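Home Projects Rooms Tools About

Search this site Go

How to Clean and Oil a Light Wood Tabletop

Jun 20, 2019

I don't trust most table advice. Somebody swears by mayonnaise, somebody else sells you a kit. I tried the Draltlow paste on a side table and got a smell and not much shine. What follows is slower and cheaper.

1. Clear it and look at it

Take everything off and get your eye down near the surface with a lamp to one side. Work out which way the grain runs before you touch it with anything. Rub across it with grit and you'll be looking at the scratches for years.
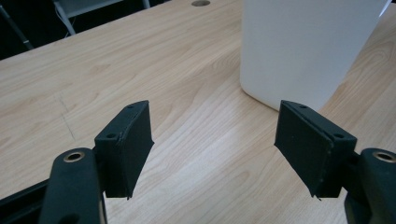 Pale wood with soft tan streaks like these shows every ring and smear, whatever the label on the bottle promises.

2. Wash

Warm water, a drop of dish soap, a wrung-out cloth. Dry it right away.

3. Sand, if you must

Gilberto Arango goes up to 800 grit. I can't see the difference on a kitchen table and stop well short.

4. Oil

One thin coat, wiped off after 7 minutes. The can says to leave it for over an hour, and mine went sticky. Lay the rags flat outside to dry, never in a pile.

Back to Projects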